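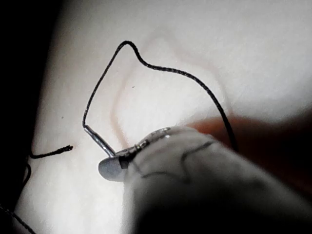 Attachment 1: black braid looping over the pad, pinkish line behind it

Ticket: thread keeps springing into loops, and guide line is getting hard to see
Product: Lillosix practice pad, pale, smooth face
Also using: Grustelora black braided thread
Opened by: Nkechi Olatunji
Status: closed

First message, 9:40 am

Hi there! I run the suturing practice bench at Quintanilla and I've got two complaints that may or may not be the same complaint, so I'm putting them in one ticket and you can split them if you like.

Number one is the thread. It won't lie down. You pull a length through, let go of the slack, and up it comes in a big wavy loop with a sharp bend in it, like in my first attachment. On a short tail I wouldn't care, but when I'm trying to lay a throw flat the loop wanders across exactly the spot where I want to see the pad. I've had the next stitch go right through my own slack (twice in one morning, and the second time I had to cut everything out and start over).

Number two is the pink line. We draw our guide curves on the pads with the Nustach marker, and the line goes so faint and blurry that under the bright light you're mostly guessing. Out toward the shadowy side it's a bit easier, weirdly. Is the pad soaking the ink up? Is it the marker? I'd love to keep using these pads, they feel great under the needle, so please don't just tell me to switch!

Reply from Randi Holmgren, pad support, 11:15 am

Thanks Nkechi, one ticket is fine. Few questions before I go guessing. How is the thread stored, on the card or wound on something? Do you wipe the pads between sessions, and with what? And does the looping happen with every length, or mostly the first ones off a new card?

My answers, 1:05 pm

Storage: it comes on a card, but Margit Løken set up our drawer and she winds it onto little spools so we can cut from it quickly. They're small spools. I'm already suspicious typing that.

Wiping: alcohol wipes, every time. Then we draw the line straight afterward.

Which lengths: all of them, but the ones from the middle of the spool are the worst by a mile. We've gone through over 100 lengths this January, so I feel pretty sure about that part.

What I tried, in order

1. Cut shorter. I'd been cutting long so I wouldn't have to rethread -- lazy, I know. Going down to about half made the loop smaller, but it still had that sharp bend in it. Better, not fixed.

2. Stretched each length before use. Held both ends, pulled gently, ran it between damp fingers. This helped a lot more than I expected! The waves mostly relaxed. The sharp bends stayed, and I think those come from where the thread gets pinched in the notch of the spool.

3. Took thread straight from the card. Night and day. It still curls a little at the tail but it goes where I put it. Margit has been informed and is being very gracious about her spools.

4. Let the pad dry properly before marking. I gave it ten minutes after the wipe, then drew the curve. Stronger line, crisper edge. On the pad where I didn't wait, the line spread into a pale pink smudge before I'd even threaded up.

5. Parked the spare thread out of the way. I now keep the long end up and off to one side, fairly straight, and put the needle down on the pad with its point where I can see it while I sort out the next throw. The second attachment has the curved black needle lying there with the point up and a bit of thread trailing near its lower end. The trailing bit is still what catches me, so if you have a trick for that I'm all ears.
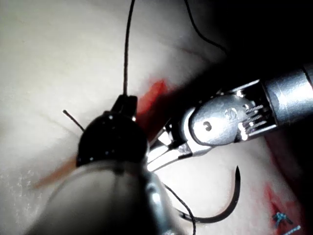 6. Swapped the marker tip. Gøran Ljungberg had a fresh Nustach in his bag and swore mine was worn out. I drew one curve with each, side by side on the same dry pad. His was darker. Mine was two-thirds used up and kind of fuzzy at the tip, so okay, point to Gøran, but the drying still made the bigger difference.

Reply from Randi, 3:30 pm

Great notes. Your drying result matches what I'd expect: leftover alcohol carries the ink sideways. Please don't press harder to make up for it, that just dents the face. For the trailing end, pull a little more of it clear to the far side before you set the needle down, then leave it alone until the throw is closed. I'd retire the spools or get much wider ones. If you have lengths already bent, keep them for knot practice on a post.

Last update from me

Did all that. Idun Engström ran the afternoon group with card thread and dried pads and had no stitches through slack, and the line was readable right to the end of the session. I've got 69 bent lengths in a jar marked KNOTS ONLY if anyone wants them.

You can close this. One small request for the pad leaflet though -- could the drying time go up near the top? It's in there, I found it eventually, on the back under the storage instructions.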